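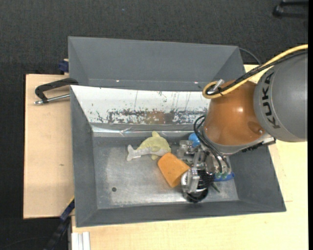 06/06/2025

I have been promising myself a proper toy sort since before Easter, and this week I got to it! Five evenings, one very sore back, and the back room finally has a floor again. I am so pleased with it that I've been walking past the door just to look in.

A bit of background if you're new to the blog. We've lived in this house in Emholm for twelve years, and toys have been arriving the whole time. Birthday toys, party bag toys, toys that came with a meal, toys from neighbors who were moving and couldn't face packing them. The good stuff gets played with and put back more or less where it lives. Everything else drifts down to the bottom of whatever is nearest, and that's how you end up with a dolphin in with the odds and ends.

I love that dolphin. Pale yellowy green on top, whitish gray underneath, with a bright little yellow fin, and it has the kind of shape that makes you want to swoop it along the edge of the bathtub. It went straight on the keep list. I know I'm supposed to be ruthless, but a sea creature is never clutter in this house.

So, how I did it. I've tried sorting by room, by age, and by owner (never again, there were tears, and some of them were mine). What worked this time was sorting by what a thing is for. Bath and water toys. Building things. Pretend kitchen. Vehicles. Soft toys. Puzzles and games. Art. And then a spot for what I call the mysteries.

The mysteries were my favorite part! An orange wedge, smooth and flat on the face, wide and rounded at one end and narrower at the other. Is it a slice of something from a play food set? A piece of a stacking toy? A doorstop? I've turned it over so many times and I still couldn't tell you. Then there's a round black thing with a texture like mesh, glossy on its lower part and silvery down one side. My best guess changes every day. I've put both of them on the kitchen windowsill in the hope that somebody will wander past and say "oh, there it is" and solve it for me.

My rule for mysteries is that they get until the end of July. If nobody has claimed a piece by then, it goes. I used to throw out the odd bits right away, and every single time the rest of the set would show up a week later behind a radiator.

Now, containers. I have a lot of feelings about containers. For years I bought pretty ones with lids, and lids are the enemy of putting things away. A child will not lift a lid. A child will put the toy on top of the lid, and then another toy on top of that. What I've come around to is a wide, open bin with sides that lean outward, so you can see straight to the bottom and reach in without scraping your knuckles. Gray metal is my absolute favorite. It wipes clean, it doesn't crack, and it makes a wonderful clatter when something lands in it, which my younger one considers the whole point of cleanup time.

The other thing about metal is that it looks better with a few marks on it. Scratches, scuffs, chipped patches, cloudy spots where it's been rubbed – I don't mind any of it. I had a set of white plastic tubs from Jendura before and they looked sad after one summer. A beat-up metal bin just looks like it works for a living.

Two side by side is a great setup, too. One for whatever needs sorting, one left empty for the keepers, and you move things across as you decide. Having an empty one waiting makes such a difference to my mood. With only one container I end up making piles on the rug, and then somebody runs through the piles, and then I need a cup of tea.

The other trick is to keep the sorting batch small. I mean really small, just a handful of things rolling around on the bottom. It feels silly at first, when there's a mountain behind you, but you look at each piece properly and you decide. When I tip in a whole box I start stirring it like soup and nothing gets decided at all. I did most of the sort this way, a few pieces at a time with the radio on, and it was so much more relaxing than the big Saturday blitz I did last year.

Some numbers for the fellow nerds. I filled 12 bags for the thrift store on Vilela Street, and I took 22 puzzles to the swap shelf at the library, every one of them complete (I checked, on the living room floor, over two nights, and I had a lovely time). The bath toys that had gone funky inside went in the trash, and I didn't feel bad for a second. If you squeeze it and something gray comes out, let it go!

Washing was easier than I'd expected. Warm water, dish soap, an old toothbrush for the fins and wheels and other fiddly places, then everything laid out on a towel by the back door. If you have figures with moving parts, shake them well before you put them away. I forgot with a wind-up frog and found a puddle in the vehicle drawer the next morning.

Still to do: the dress-up trunk, the marble run (I have the marbles, I don't have the run) and the top shelf of the closet, which I can't reach without the good stepladder. I'm also planning to make labels with pictures on them for the shelf fronts. A reader suggested drawing them instead of printing them, and I bought a fresh pack of Plornilent paint pens for the job, so that's my weekend taken care of. I'm starting with the bath toy shelf. It's getting a dolphin, obviously.

If you recognize the orange wedge from my description, please, please leave a comment. I would love to reunite it with its set before July is over.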